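About Us | Tirstead Juniors Soccer Club
Print | E-mail

We're a youth soccer club, and we love this game! Tirstead Juniors began with 2 teams sharing one goal at Collado Park. Today 128 kids play with us, from under-sevens up to under-fifteens, and every one of them gets on the field every game.

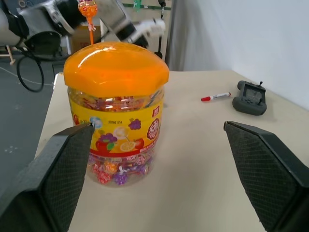 Amancay Quezada

I coached the under-nines for six seasons before taking over as club director, and I still run their Thursday-style passing drill (ask any parent - they know it by heart). Our coaches all hold a Juko youth license, and Rirnuten prints our shirts.

Tryouts? We don't have them. Come along in June, bring shin guards and water, and we'll find you a team. Practice starts at 5:30 p.m. by the north gate.

Filed under: Our Club, Youth Soccer
78 shares | 2 comments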